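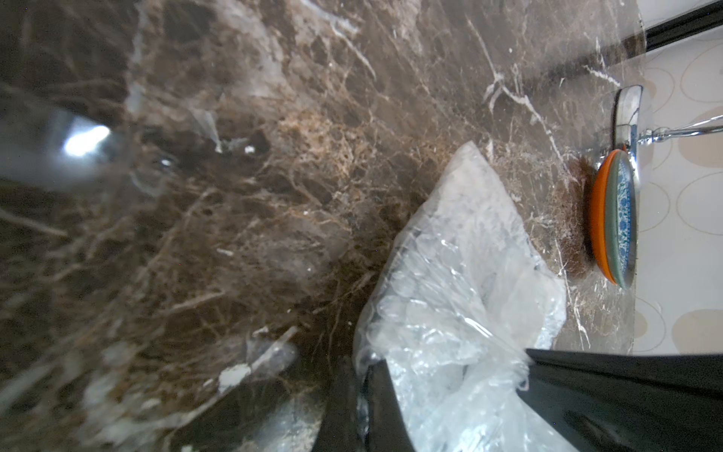 Hsiu-ying Tam: your par for Saturday sides at Bultlow is too low, the pitch has been relaid and you are still using the old numbers.

Fair challenge, so a thread on how the par figure is built and whether the relaid square changes it. Club cricket, 40-over games, first innings only. Long and mostly arithmetic.

1/ Par here means the first-innings total at which the side batting first has won half its matches on that ground. It is not the average score. The average first-innings total at Bultlow is lower, dragged down by a handful of collapses in April when the ball seams all afternoon.

2/ The sample is 108 completed matches. Abandoned games are out. So are games shortened before the start, as the side batting first knew its overs and paced the innings to suit. Games shortened in the middle of the chase are kept only if the target was never revised.

3/ From that set, par is 238. Below it the side batting second has the better record. Above it the relationship steepens quickly, then flattens again once totals are high enough that the chase is over in all but name.

4/ Now the relaid strips. The club dug out the four at the pavilion end and left the rest of the square alone. All four are in use this season. The old strips at the road end are still used for second-team cricket and for cup games.

5/ So when Hsiu-ying says "the pitch has been relaid", that is true of the strips the first team plays on and untrue of the ground as a whole. My file did not separate them. That is a fault in the file and I have started putting it right.

6/ What would a new strip do? In the first season or two, usually more even bounce and less pace. Roots are shallow, the clay has not had many rollings, and the surface tends to hold together under a dry week less well than people expect.

7/ Even bounce helps batters. Low pace helps them less than you would think, particularly the ones who rely on deflections behind square. At Bultlow the boundary is short behind the wicket and long straight, so the loss of pace costs runs in exactly the area where runs used to be cheap.

8/ Those two effects pull in opposite directions. I do not know which is larger. Anyone who says they do after half a season is guessing.

9/ The example everybody brings up is the Tilholm match. Tilholm batted first, made a good score on a new strip, and lost with overs to spare. Taken as proof that par has gone up.

10/ I scored that game. The chase was built on a second-wicket stand in which Mei-kuen Au made 87, and she was dropped at slip before she had reached double figures. Take that chance and it is quite possibly a different match. One innings with a life in it tells you very little about clay.

11/ The outfield also matters and gets left out. It was cut short that week and had seen no rain. Drives that normally stop for two were reaching the rope. That is a mowing effect and would have shown up on the old strips as well.

12/ Against that, the Neves match. New strip, similar weather, longer grass. Neves were bowled out well short of par and defended it comfortably. Their two spinners took pace off everything and the chasing side hit the ball in the air to the long straight boundary over after over.

13/ I would not build anything on that match either. It is the mirror image of the Tilholm one and has been mentioned far less, I suspect as low totals are less fun to talk about in the bar.

14/ Mei-kuen Au replied to the first version of this to say that the drop was "a half chance at best". The scorebook has it as a drop. The fielder got both hands to it. I am content to leave that where it is.

15/ On method. The usual complaint is that a single par number hides the toss. It does. Captains who win the toss at Bultlow bat when it is dry and bowl when it is damp, so first innings are not played in a random selection of conditions.

16/ I have tried correcting for this by splitting on who chose to bat. Sides that chose to bat and sides that were put in have different averages, as you would expect. The break-even total moves between the two groups by less than an over's worth of runs. I can live with that.

17/ A better complaint is that par ignores the strength of the sides. A total that beats the bottom club will not beat the top one. Over a long sample this washes out for the ground, but it does not wash out for any given Saturday. Par is a property of the venue. It was never meant as a prediction for a fixture.

18/ Which is why I do not like it being read out at the interval as if it settles things. At the Evura game somebody announced that the home side was "twelve over par" and two people went home. The match finished in the last over.

19/ What I am changing. Each match from this season gets a strip number, old or new. I have the strip for every first-team game already from the groundsman's book. Second-team games I will need to ask for.

20/ What I am not changing. The published figure stays where it is until there are enough matches on the new strips to say something. Moving it now on the strength of a few totals would mean moving it back in August when the surfaces dry and start to turn.

21/ For those who want an interim view: treat the new strips as having the same par with a wider margin either side. A captain setting a target should bat as he would have done last year and keep wickets in hand for the final ten. That has been the pattern at Bultlow for as long as the books go back.

22/ On the final ten, since it was raised. Sides with six or more wickets standing at the 30-over mark score much faster from there than sides with fewer. Obvious enough. Less obvious is that having eight standing is hardly better than having six. Wickets kept beyond that point are mostly wasted.

23/ That also ought to be checked strip by strip. If the new surfaces are slower, hitting late becomes harder, and the case for going earlier - in overs 20 to 30, with the ball still fairly hard - gets stronger. The Neves chase went wrong in precisely that period, by doing nothing.

24/ If you keep the book for a visiting side, please write down the strip and which end it was relaid at. Count from the pavilion. Several books count from the sightscreen and I have had to ring people up.

25/ So, to Hsiu-ying: you are right that the old figure was drawn from old strips, and the file should have said so. I do not think you have shown it is too low. Send me the second-team books from your end and I will add them on Sunday.

26/ Correction to 4. The groundsman says one of the relaid strips has been rested since the Evura game and will not be used again until the cup semi-final. The other three are in rotation.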